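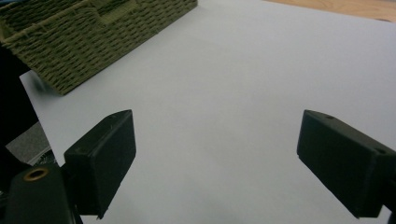

Figure 8.1 An olive-green basket with a notch or handle cutout in its rim. Follow one row of the cord with your eye.

Chapter 8
Lines That Hold Things

Pick up the nearest basket and look closely at its side. A single strand of cord is floppy and won't stand up on a table, let alone carry a load of towels. Twist it, braid it, stack it row upon row, and you have a wall! People have been doing this for thousands of years, and it still feels like a small magic trick every time you see it done.

This chapter is about household objects made from long, thin materials: cord, cane, wire, string. Designers call them linear materials, and once you start looking, you'll find them in every closet and laundry room. In Chapter 7 we worked with sheets, where strength came from folding. Now it comes from path, meaning the route a line takes through space.

We begin with baskets. The weavers' workshop at Skirnholm teaches beginners with a piece of cord 300 centimeters long and one rule, which is that the cord may not be cut. Students end up with coasters, bowls, odd little hats (there are always hats), and a very good feel for how tightly each row has to grip the one under it. You will try the same exercise in Section 8.2, so start saving cord.

Then we turn to wire, and to an object so common that it hardly gets a second look: the coat hanger. A thin wire hanger can carry a heavy winter coat, yet you can bend it with your hands. How can both be true? Think about which way the coat pulls, and which way you push. Keep a hanger beside you as you read, and squeeze it in different places before you turn to the diagrams on page 147.

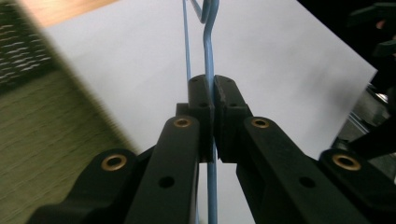

8.1 Cord, Cane, and Wire

Key words: strand, braid, coil, gauge, springback

Every linear material has a thickness, a stiffness, and a memory. Memory is the fun one. Bend a length of cotton cord around a pencil, let go, and watch what it does. Now try it with wire.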